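Leave the Coffee Machine Out

By Yabsira Worku
Jul 22, 2019

Every kitchen advice column wants the counters bare. I tried it for 11 months in our apartment in Nedberg. The coffee machine went into a low cabinet each morning and came back out the next, and I made less coffee at home and bought more on the way to work.

So in June I gave it a permanent spot on the wood table, with a tray nearby for cups.

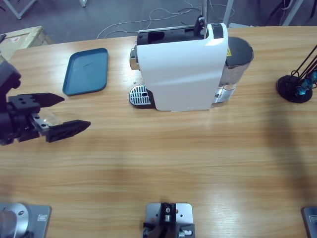

Single-serve machine and teal tray on the wood tabletop.

It takes up space and it collects crumbs. I wipe around it in 2 minutes -- less if I skip the grate. The water tank is easy to get at, so it gets filled.

Put away the things you use once a month. The waffle iron can live in a closet. A thing you reach for before you are fully awake should stay where your hand expects it, even when company is coming.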